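Speaker notes - Friday morning session, new bench staff
Loredana Bellini, teaching lab, Stirnatgate

Welcome everybody, let them find a seat and finish their coffee first. Say thank you to Tahmineh Akbari for the room, and then tell the story of my first week, when I laid a pipette flat on the bench with liquid still in it and got a very kind, very long talking-to. So we start with where things live before we measure anything at all.
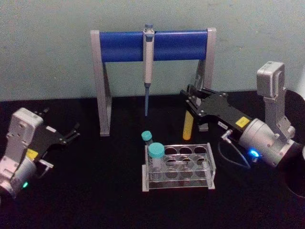
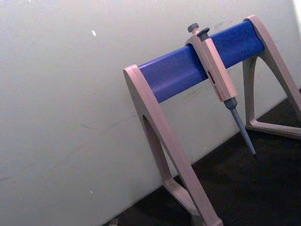
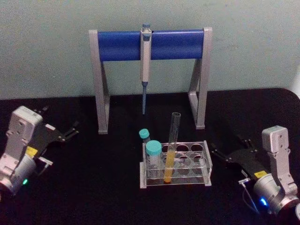
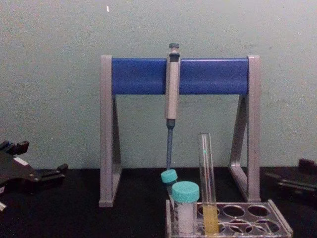 The pipette hanging from the blue bar of its stand, all four slides.

Pause for questions. Somebody usually asks about volumes, and I promise we get there after the break - 14 short exercises, done in pairs, so please sit with a person you don't know yet. Remind them to hang up the pipette between steps, tip off, and to cap any tube they aren't using. Go slowly on this part, I always rush it.

Hand out the worksheets. Spare pencils are in the drawer by the door.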